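The Orange Plate Years

Jun 23, 2023

I own one plate. I should say I own one plate I like, and a cupboard of gray ones that came with the apartment in Plonby and will stay there after I'm dead. The good one is orange and glossy, and my friend Elżbieta Urbańczyk calls it the traffic cone.

So this week I set the table like an adult – placemat, fork, the matching bowl, a mint-green mug. The groceries stayed at the back, where the groceries live. 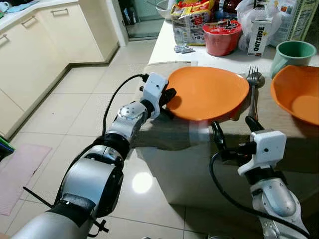

Dinner for one, with a carton of Oatside looking on.

The bowl is the weak member of the family. It's plastic, it's too shallow for soup and too deep for toast, and I paid 5 dollars for it at Girnov on a day when I clearly wanted to own a bowl.

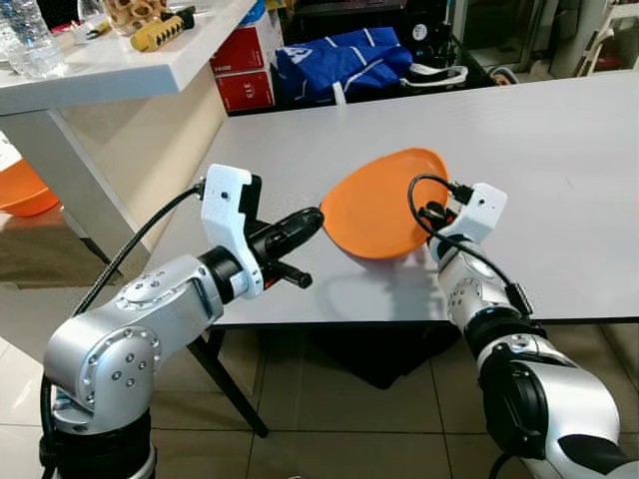

The bowl, showing its best side.

Then there's the placemat. It's beige, and it has never once agreed to lie flat. I've ironed it 2 times, which is 2 more than any shirt I own.
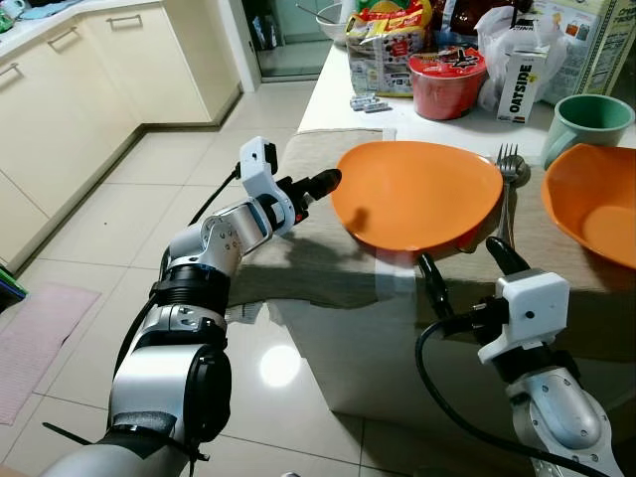
Nathalie Landry says a proper table needs a runner and a candle. Nathalie also has a dishwasher. I have cup noodles and a fork I've grown fond of, and I'm holding off on candles until July.
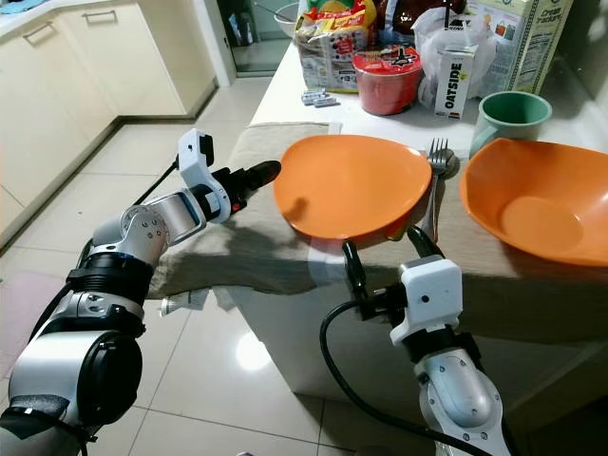 Anyway, the noodles need three minutes and I've spent twenty on the fork. If anyone knows where to find a second orange plate, write to me.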